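To: the list, Lodton Shared Workshop (robots and automation)
Subject: Re: Re: fixture next to the PC case, is it worth the bother?

Earlier message:

> I have been trying to get my arm to take memory out of an old desktop
> and put it down somewhere it can find it again. Foam with slots cut in
> it moves when touched. Has anyone on here printed a proper plate for
> this? I'd like to know how tall to make the posts and whether you put
> CPU and memory on one plate or two. I'm at the Endwood end, so could
> come and look if that's easier.

One plate. We started with two and kept having to line both of them up with the case, so I merged them. The tower lies on its side on the slatted table and the plate goes to the left of it.
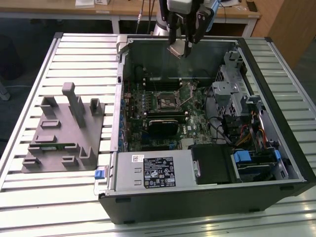
Lodton, February

You asked about the posts. The tall one is the only one that matters for height, because the arm has to clear it on every move from the plate to the case. I set a safe travel height in Pacheco (our control script, it's on the shared drive) and nothing moves sideways below that. The low blocks can be as low as you like provided the part stands up in the slot by itself.

Print settings are nothing special. The first plate warped at one corner and I reprinted it with a wide brim. The slots came out tight, so I opened them up with a file, then changed the drawing to match. If you print from the file in the Stullano folder you will get the later version.
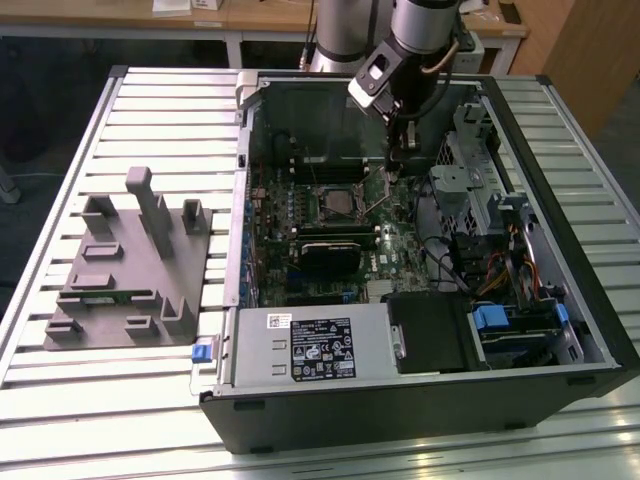
The CPU has its own square pocket on the left of the plate. Make it a shade bigger than the part and put a small chamfer round the top. I'd leave the socket lever until last. Ours is still done by hand, and I would not let the arm near the pins before you trust your positions.

For testing I ran the travel moves with nothing in the fingers, 100 at a time, until I had 1,000 in the log. Of those, 820 were with the plate in its present place. I had to redo the offsets once after I knocked the table, so fix your plate down and mark where the case sits.

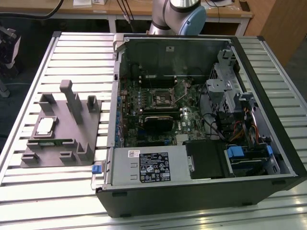
Go slowly with the memory. The gripper will happily close on a module that is slightly crooked, and then it is crooked at the other end too. I have a short pause above the slot before the last bit of the move, with a key press to carry on.

You are welcome to come over from Endwood and try your own fingers on our plate. Evenings after 7 are best. Bring the mounting bolts for your gripper, as we only have the ones that fit ours.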